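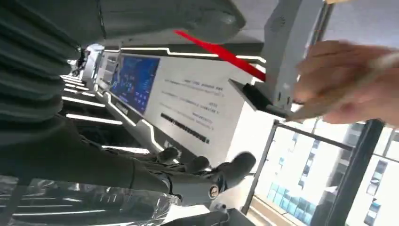

Speaker notes: Light and Glass in the Long Corridor
Author: exhibition designer, Urkero

Slide 1. Good morning. Wait until the people at the back have a chair. I will speak for twenty minutes and keep the questions for the end.

My subject is the corridor we made for Futurside, on the upper floor. The long wall is white, with printed text and a blue screen with a map-like graphic on it. Light strips go along the wall and the ceiling in steps and angles. On the other side is a large window, and the neighbor is a tall office building, all glass.

Slide 2. The light. We ordered 306 meters of LED strip from Medley and used almost everything. The client asked for round lamps first. I was against it and I still am. Say this kindly, they are in the room.

Slide 3. The text on the wall. Our first version had 1590 words. Visitors in the Thursday test read maybe two lines and walked on. We cut it to some 89 words for each section – this was painful for the writers.

Slide 4. The window. In the morning the sky is very bright and the small letters suffer from it. Rüegg offered us a film for the glass. We said no, the view is a part of the visit. Ask who would decide differently, and count to five before you go on.

Slide 5. Costs. Go fast. The lighting took 82 percent of the electrical budget, and I should have seen it in May.

Slide 6. Drink water. Show the floor plan again and take questions. If somebody asks about cleaning the strips – a dry cloth, every second week.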